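Applies to the Karnovau countertop scale with firmware 3 and later. Read the power and placement section before starting. Revised Jan 1, 2026.

## 3. Setup and Liquid Products

### 3.1 Placement

1. Put the scale on a hard, level surface. Do not use it on a cutting board, a towel or a silicone mat.
2. Turn each of the feet until it touches the surface. The bubble in the rear window must sit inside the ring.
3. Press lightly on each corner of the platform in turn. If the scale rocks, adjust the nearest foot and check the bubble again.
4. Route the power cord behind the scale. A cord that touches the platform will cause the reading to drift.

**Note:** Air from a vent, fan or open window can move the last digit. Relocate the scale or turn off the fan before calibrating.

**Caution:** Do not lift the scale by the platform. The load cell can be bent by an upward pull, and this damage can't be corrected by calibration.

### 3.2 Power and warm-up

1. Connect the supplied adapter, or install fresh batteries as shown on the inside of the battery door.
2. Press and hold **POWER** until the display lights.
3. Wait 30 minutes before calibrating. For ordinary weighing, the scale can be used as soon as the display shows zero.
4. If the scale has been stored in an unheated room, leave it unpacked and switched off until it reaches room temperature, then start at step 2.

When running on batteries, the scale switches itself off after a period without a change in load. To turn this off, go to **Settings > Power > Auto-off** and select **Never**. The setting is ignored when the battery symbol is flashing.

### 3.3 Selecting units

Press **UNIT** to cycle through grams, ounces, pounds and ounces, milliliters and fluid ounces. The last unit used is kept when the scale is switched off.

Milliliters and fluid ounces are calculated values. The scale measures weight only and divides it by the density of the selected product. If the wrong product is selected, the volume shown will be wrong even though the weight is correct. The density in use is shown in small characters below the main reading.
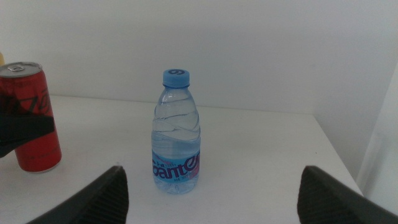

The factory default is **Water**. It is suitable for plain drinking water at room temperature and gives a usable approximation for tea and black coffee. Do not use it for syrup, cream, oil or alcohol. Sparkling water may be measured under **Water**, but the reading will fall slowly while gas escapes.

### 3.4 Taring a container

1. Place the empty, dry container in the middle of the platform.
2. Wait for the stable symbol (a small circle at the left of the display).
3. Press **TARE**. The display returns to zero.
4. Add the liquid. Do not rest the pouring vessel on the rim of the container.
5. Wait for the stable symbol, then read the value.

To measure what remains in a bottle that has already been opened, an empty bottle of the same type is needed. Keep one with its cap and label in place. Store its weight as follows:

1. Place the empty bottle on the platform with nothing else on it.
2. Press and hold **TARE** until **STORE** appears.
3. Choose a free slot with the arrow buttons. There are 29 slots.
4. Press **OK**. Enter a short name if wanted, and press **OK** again.

After this, a part-used bottle can be weighed directly. Press **RECALL**, choose the slot, and place the bottle on the platform. The stored weight is subtracted automatically.

**Note:** Stored container weights are kept when the batteries are removed. They are erased by a factory reset.

**Note:** Bottle manufacturers change molds without notice. Repeat the procedure when the shape or cap of a product changes.

### 3.5 Setting the density for oils

Cooking oils are lighter than water. Under the **Water** setting, a measured volume of oil reads low by a noticeable margin.

1. Press **PRODUCT** and select **Oil**.
2. Choose **Vegetable**, **Olive** or **Custom**.
3. For **Custom**, enter the density printed on the supplier's data sheet. Use the arrow buttons to change each digit and **OK** to move right.
4. Press **OK** to save. The product name appears at the top of the display.

If no data sheet is available, the density can be found by measurement:

1. Tare an empty measuring cylinder.
2. Fill the cylinder to a marked line with the oil. Read the level at eye height, at the bottom of the curve.
3. Wait until air bubbles have cleared. This takes roughly 3 minutes for most oils.
4. Press **PRODUCT > Custom > Measure**.
5. Enter the volume in milliliters and press **OK**. The scale calculates and stores the density.
6. Empty, wash and dry the cylinder, and repeat. If the 2 results differ in the second decimal place, carry out the measurement again.
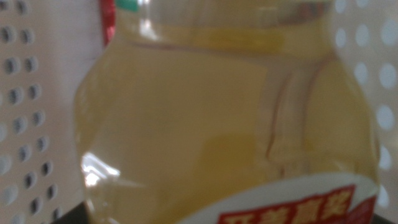

*Cooking oil in a clear plastic bottle, close view.*

**Caution:** Wipe up oil at once. Oil that runs under the platform collects on the load cell cover and attracts dust, which leads to slow readings. Do not spray cleaner on the scale. Use a cloth dampened with warm water and a little dish soap.

Oil that has been kept in a refrigerator may turn cloudy and thick. Let it return to room temperature before measuring. Density values entered for room temperature do not apply to hot oil, and the scale must not be loaded with a pan taken directly from a burner.

### 3.6 Keeping a stock record

The scale can save readings for later transfer to the Mallano desktop program.

1. With a stable reading on the display, press **LOG**.
2. Select the product name. If it is not listed, select **New** and enter it.
3. Press **OK**. The reading, product name and date are saved.
4. To transfer, connect the data cable, open the program and select **Import**.

Entries are not removed from the scale after import. To clear them, go to **Settings > Log > Erase**. Importing the same entries again does not create duplicates.

When more than one person logs stock, set a user name first under **Settings > Users**. Entries made without a user name are filed under **Guest** and can be reassigned in the program, one at a time.

### 3.7 Messages

| Display | Meaning | Action |
|---|---|---|
| **LO** | Batteries low | Replace the batteries or connect the adapter |
| **OVER** | Load above capacity | Remove the load immediately |
| **NEG** | Load lighter than the stored container | Check the selected slot |
| **UNST** | Reading not stable | Check for drafts, vibration or a trapped cord |
| **DENS** | Density outside the permitted range | Enter the value again |

If **UNST** remains after the placement steps have been repeated, calibrate the scale as described in section 4.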